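### 5.2 The drift fault

We owe the reader a fairly full account of the one failure that cost us most of July, partly because we were slow to understand it and would be glad to spare other groups the trouble. The Skavska cell had been placing parts on the mat without complaint, and then at trial 493 of a planned 1000 the arm came down 9 mm short of its target and pressed into the mat until the force limit stopped it. Marta Kobzar, who was at the bench, reset the cell and ran the same move again, with the same result.

Our first suspicion fell on the gripper, and we spent five days on it. Lev Boiko then suggested looking at the tape cross from which the wrist camera takes its origin (Figure 4). The tracker fits one line to each strip and assumes that both are straight and meet squarely. Ours do neither very well, and a small step at the joint or a scuff in the blue was enough to pull the fit to one side.

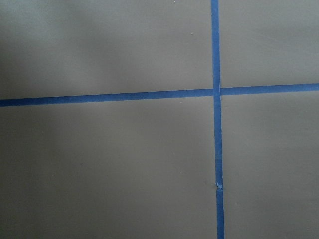

**Figure 4.** Tape cross on the gray work surface, seen from the wrist camera. Note the step at the crossing and the frayed spot lower on the vertical strip.

### 5.3 Changes to the stop rule

The cell now refuses to move if two fits of the origin in a row disagree by more than 5 mm, and it asks the operator to look at the tape.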